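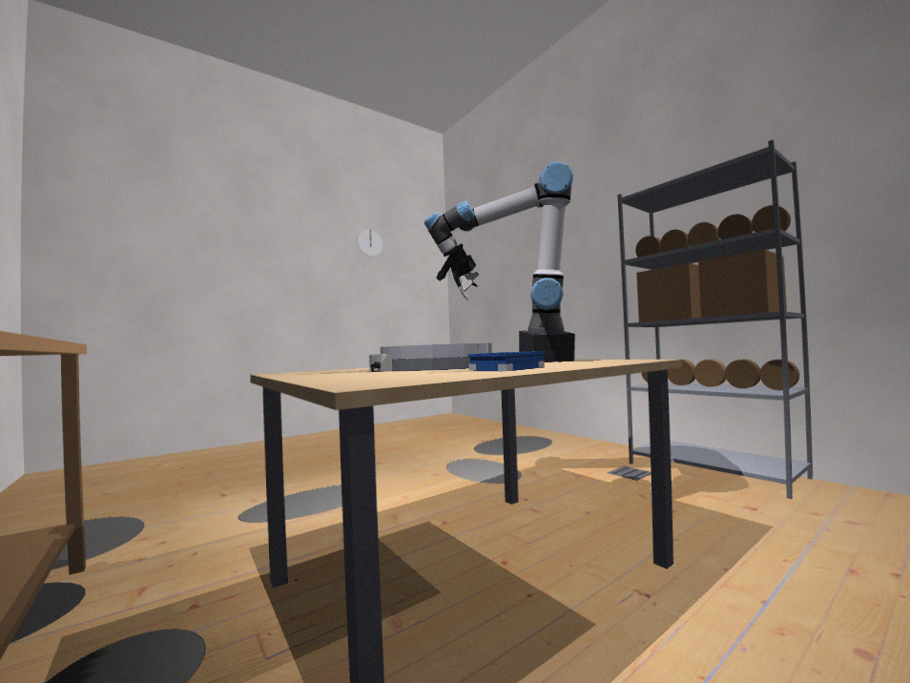
Cuaderno Urner – planificador de recogida en simulación

Julio, 16:40

Hoy he seguido con el nodo de planificación de Wadard. La versión de ayer resolvía bien la cinemática inversa, pero elegía a veces la solución con el codo bajo y la trayectoria pasaba demasiado cerca del tablero. He añadido un coste para la altura del codo y he fijado una semilla distinta para cada arranque. Con 70 arranques ya no aparece la solución baja. No quiero decir que esté arreglado, falta probarlo con la bandeja en otros ángulos.

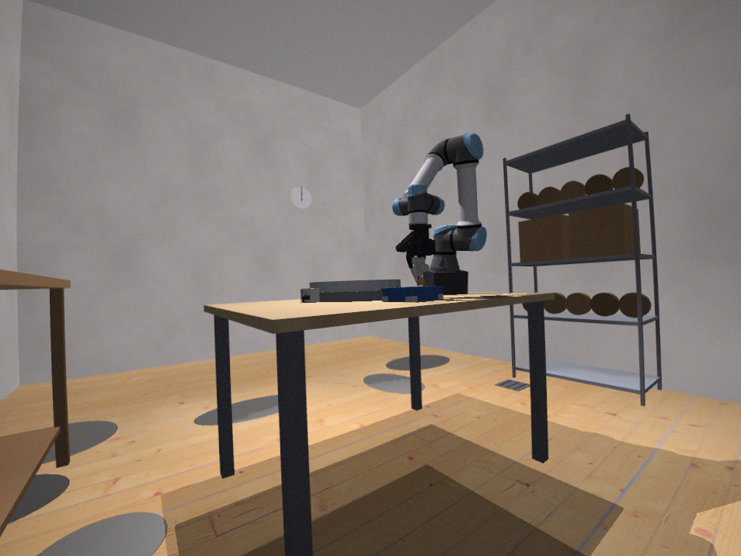
El tiempo de cálculo ha subido a unos 900 ms por plan. Es demasiado para lo que pide Brivell, pero de momento lo dejo así. La mayor parte se va en la comprobación de colisiones con la estantería, que está cargada como malla completa. Mañana la sustituyo por cajas simples y mido otra vez.

Cambios en la configuración:
– margen de colisión con la mesa: 15 mm
– puntos intermedios en la bajada: 6
– la pinza se abre antes de bajar, no durante la bajada
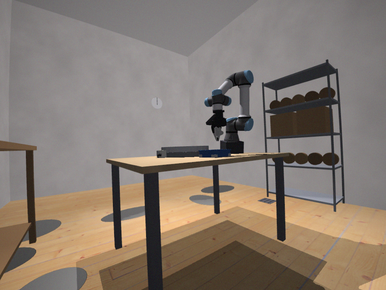 El tercer cambio lo pedía Aerts desde hace tiempo. Antes el movimiento del brazo y la apertura iban en dos hilos, y si uno se retrasaba el registro quedaba desordenado. Ahora es una secuencia y los registros se leen mucho mejor.

Percepción: la bandeja azul se segmenta sin problema por color, también cuando está girada. Los anillos me dan más trabajo. El ajuste de cilindro toma en algunos casos la pared interior en vez de la exterior, y entonces el diámetro sale pequeño y la apertura pedida también.

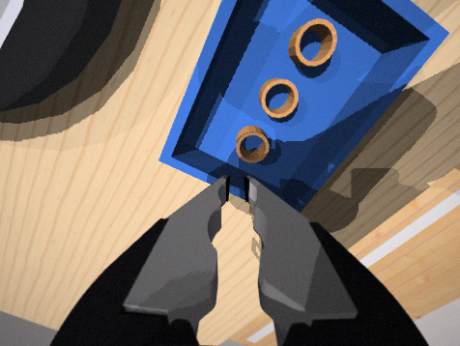
He probado a filtrar los puntos por la normal antes del ajuste y mejora, aunque todavía no tengo una cifra que me guste. Otra duda: el orden de recogida. Ahora toma primero el anillo más cercano a la pinza, pero ese es también el que está más pegado al borde, y el dedo tiene poco sitio para entrar.

Pendiente: cajas simples para la estantería, repetir con la bandeja girada, preguntar a Brivell qué tiempo máximo aceptan por plan.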